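Mikden 700 Countertop Water Filter, Refill Pack

Two replacement cartridges for the Mikden 700 and the older Mikden 700 S. Same cartridge, new box. If yours has the gray twist collar it fits. If it has the push-in collar it does not, you want the Vodotis adapter ring as well (sold separate, see bottom of page).

Takes out chlorine taste, rust, grit and most of the cloudy stuff you get from old pipes. Does NOT soften water. Does not make well water safe to drink, please get your well tested first. We get this question every week.

Each cartridge is good for 50 gallons. Heavy sediment, less. When the flow slows to a dribble, change it. Dont try to rinse it out and put it back. 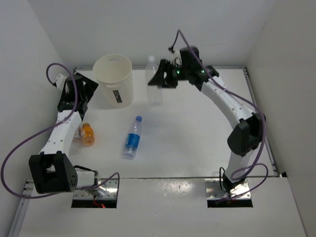

Gultdale, April 9, 2020

Stock update. Refill packs are back on the shelf, part number 2654. The last shipment went in a few days so if you need more than one pack order now, next truck is due in May. Single cartridges still out. Orders placed before noon go out same day, later ones next morning.

Counter pickup is closed for now. Phone orders ok, we will leave it on the bench by the side door, bring your order number.

Changing the cartridge:
Shut off the faucet valve. Twist the collar left until it clicks, lift out the old one. Some water will spill, keep a towel handy. Wet the rubber ring on the new one, drop it in, twist right. Hand tight only, no wrench. Run cold water through for 2 minutes. First water may come out gray, that is carbon dust, pour it on the plants.

Cold water only. Hot water ruins the carbon and we can't replace it under warranty.

What's in the box
2 cartridges, sealed
2 rubber rings
Sticker for writing the change date

Storage: keep sealed, dry, above freezing. A cartridge that froze is done, even if it looks fine. Opened but unused ones should go in within a month or so.

Also fits: Ahuja under-sink housing, small size only. The large Ahuja housing takes a longer cartridge wich we don't carry at the moment.

Returns on unopened packs, 50 days, buyer pays shipping. Opened packs no returns unless it leaks. If it leaks send us a picture of the collar and ring before you throw anything out.

Goes with this item
Vodotis adapter ring, push-in to twist
Mikden faucet hose, white
Spare rubber rings, bag of 50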